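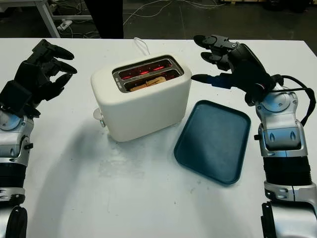

Kollden (album)

Kollden is the third studio album by Havus, a four-piece folk and electronics band from Ludelham. I've kept this page going for a good few years now, mainly because the old fan site vanished and I couldn't bear to see all the details go with it. I'm a fan, so you'll find my opinions scattered about (sorry, or not sorry), but I've tried to keep the facts straight.

Background

After their second record the band had more or less stopped speaking to their old label. They'd been asked for a quicker, shinier follow-up and went home and wrote a nine-minute song about a canal lock instead, which tells you most of what you need to know about Havus. By the following March they were out of their contract and had started swapping home demos by post, on cassette, as the singer didn't own a computer that worked.

The name comes from a farm where the drummer spent her childhood summers. I've seen it claimed on forums that Kollden is an old word for frost. I've never found any proof of that, and the band have only ever mentioned the farm.

Recording

The basic tracks were made in a rented chapel outside Ludelham with Jinlong Yao producing. He'd mixed two songs on the previous album and was the only person all four members could agree on. He had them play everything live in a circle, with the keyboards going through a guitar amp in the vestry, and you can really hear that room on the slow songs! The long hiss at the start of "Tallow" is the amp warming up. It was going to be trimmed, then everybody got attached to it.

Most of the vocals were done late, after eleven at night, when the road outside had gone quiet. One exception is "Second Gate", sung in the kitchen of the house where the band were staying. The kitchen take was only meant as a guide, but three attempts to better it in the chapel came to nothing and it went on the record as it was.
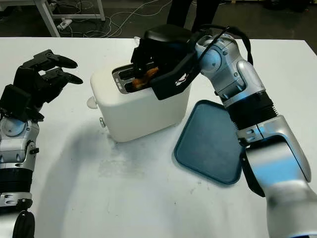
Toaster and tray on a white table.

Strings were added at the end by a trio Yao knew from college. They had one afternoon. The parts for "Masanja" were still being written out while the cellist was tuning, and I think that's why they sound so nervy and good.

Songs and style

People usually call it the band's folk album, and I can see why, with all the fiddle and squeezebox on side one. Side two is a different animal. "Masanja" runs on a drum machine pattern that never quite settles, and "Low Field" drops the guitars altogether (it's my favourite thing they've ever done, and I will bore anybody about it). The words are plainer than on the first two records. There are a lot of gates, ditches, buses and people waiting for other people.

Track listing

Side one
1. Tallow
2. The Lock Keeper's Sister
3. Second Gate
4. Bus to the Coast

Side two
5. Masanja
6. Low Field
7. Hedge Money
8. Kollden

The Japanese CD adds a ninth track, "Paper Boots", which is the demo from the cassettes with nothing done to it.

Release and sales

The band put the album out themselves. The first vinyl pressing was 1,000 copies, with a further 400 on green vinyl sold only at shows. The green ones have a misprint on the spine (Koldlen), and so do a handful of the black ones, so don't let a seller charge you double for it. A CD followed in the summer and sold nearly 3,000 in its first year, which paid for the van.

Reviews were kind, if a bit puzzled. The local paper gave it a whole page, while one of the monthly magazines thought side two belonged to another band. I remember being cross about that one for weeks.

Touring

Havus played the album in order on the tour that autumn, with the string trio joining for the bigger dates. The last night, back in Ludelham at the corn hall, drew 2,065 people and is still the largest crowd they've had on their own. A desk recording exists and turns up now and then. It's missing the first half of "Tallow", and the sound wobbles in "Hedge Money", but the version of "Low Field" is a good two minutes longer than the studio one and well worth hunting down.

Reissue

A remastered edition came out later with new sleeve notes and the cassette demos on a second disc. Yao did the remaster himself from the original tapes. It's a touch louder than the first pressing and the bass on "Bus to the Coast" is much clearer. The hiss is still there.

See also
Havus discography
Ludelham Corn Hall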